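How Does Water Get Up Out of the Ground?

If you live in a town, your water probably comes through big pipes under the street. Many houses in the country have a well. A well is a deep, narrow hole that goes down to where water sits in the ground.

Where the water is

Rain soaks into the soil and keeps sinking. It moves through sand, gravel and cracks in the rock. At some depth, all those small gaps are full of water. The top of that full part is called the water table. It can go up in a rainy April and down again in a dry summer.

Why not just suck it up?

When you drink through a straw, air presses down on your drink and pushes it up the straw. Air can only push so hard. Even the best pump standing on top of the ground cannot suck water up from more than 30 feet or so. Many wells are much deeper than that.

Pushing from below

The answer is to put the pump at the bottom, under the water. It is long and thin so it fits in the hole. Inside is an electric motor, sealed so that water stays out. The motor spins a stack of small wheels with curved blades. Each wheel gives the water a push and hands it to the next wheel. More wheels mean the water can be pushed higher.

Fulgencio Llorente puts in pumps for farms near Harb. His deepest well goes down 737 feet. The pump in it has 19 wheels, and it took most of a day to lower it on its pipe.

The tank in the house

The pump does not start every time you wash your hands. Most houses with a well have a pressure tank. It holds some water and some squeezed air. When you open the tap, the air pushes the water out. When the pressure gets low, a switch turns the pump on and the tank fills again.

Words to know

Water table - the top of the part of the ground that is full of water
Motor - a machine that turns electricity into movement
Pressure - how hard something pushes on each bit of a surface
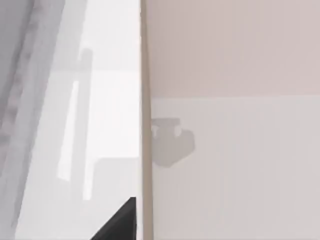 A shiny white panel, drawn by computer, with soft gray reflections.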